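Pleltotia Robotics Club – minutes of the general meeting, 6 Mar 2019, Room 306

Present: Hannelore Fuchs (chair), Jericho Yap, Ha-rang Maeng, Nataša Atanasov, Rhona Lindsay (minutes, again)

1. Minutes of last meeting
Approved after Jericho asked that "argued" be changed to "discussed." Changed. It was then discussed whether we had argued.

2. Handling task for the Samonte Cup
Entry is a two-handed task with blocks. Ha-rang went over where the right hand stands on its approach to the white block. The holes need to face the same way every time or the grasp planner sulks. Nataša wants starting positions marked on the table with tape. Hannelore reminded everyone whose table it is. Removable tape, then.
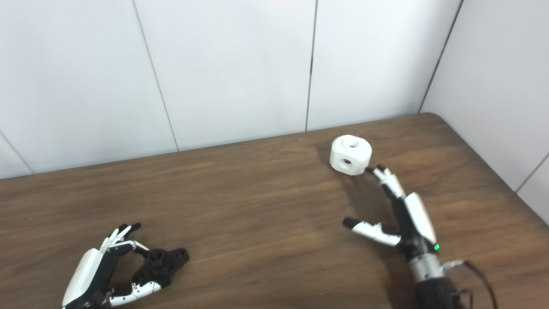
White block at the back, right hand reaching for it, black block at the left hand.

Jericho proposed running both hands at once. Ha-rang proposed that Jericho write that code. Left open until April.

3. Small parts
The rules also call for one rounded part, and the club has spent two meetings choosing it. Ha-rang favors pushing from the side with the thumb before closing the fingers. Nataša thinks this is cheating. Rhona read the rule aloud and it says nothing about thumbs. 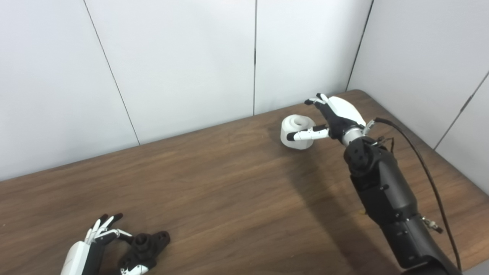 Thumb-first was put to a vote and carried, Nataša against. She asked that her reasons be recorded. They were long – see her email.

4. Cables
Jericho will reroute the wrist cable on the right arm so it stays clear of the elbow. He also said this in January. Ha-rang will order spare connectors from Trakoma and would like people to stop borrowing the good pliers.

5. Money
Samonte entry fee is 500, payable up front. Juswood has offered 2,000 toward travel if we put their logo on our shirts. We don't have shirts. Hannelore to find out what shirts cost.

6. Other business
Whoever renamed the grasp script "final_final_2" should own up to Ha-rang privately.

Actions
Jericho: cable, for real
Ha-rang: connectors, thumb-first test runs
Nataša: tape (removable)
Hannelore: shirts, reply to Juswood
Rhona: these minutes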